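Fleltside Residents' Association
Minutes of the general meeting held Friday, May 30, 2025, in the ground floor lounge

Present: Aba Quartey (chair), Oona Salminen (minutes), residents of 93 units represented in person or by proxy.

The meeting opened at 7:05 p.m. The minutes of the January meeting were approved with one correction: the bike room lock was replaced, not repaired.

1. Laundry room

Two of the six dryers have been out of order for most of the spring. Menik sent a technician twice and has ordered a part for dryer 4. Dryer 2 is past repair. Aba has asked Menik for a price on a replacement and a price on a used unit. Several residents asked that the out of order signs be dated so people know whether they are current. Agreed.

The hours stay as they are, 7 a.m. to 10 p.m. A request to open at 6 was discussed. Residents in the units above the laundry room were against it and the request was withdrawn.

2. Parking

Visitor spaces are still being used overnight by residents with a second car. Oona will put a notice in the elevators. Towing was raised and left for the next meeting. The owner of the trailer in space 31 has agreed to move it by the end of the month.

3. Courtyard

Grisar will trim the hedges in the second half of June and take down the dead birch by the north gate. The cost is within the budget approved in January. Residents on that side should bring in anything they keep on the patio wall while the work is going on.

A resident asked for a second bench. No decision. Aba will find out what the first one cost.

4. Shared kitchen

The kitchen next to the lounge may be booked for up to 3 hours at a time. Bookings go on the sheet by the door. Aidoo will service the oven and check the extractor fan; the date will be posted when it is confirmed. 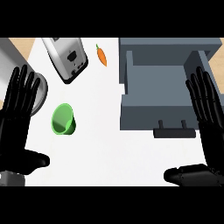
Food left in the refrigerator without a name and unit number will be thrown out on Sunday evenings. Drawers and cupboards are to be left closed and the counters wiped down after use. The deposit for private parties stays the same.

5. Other business

The storage key for the east basement is missing. Whoever has it is asked to return it to Oona, unit 12.

The meeting closed at 8:20 p.m. The date of the next meeting will be posted in the lobby.

Minutes taken by Oona Salminen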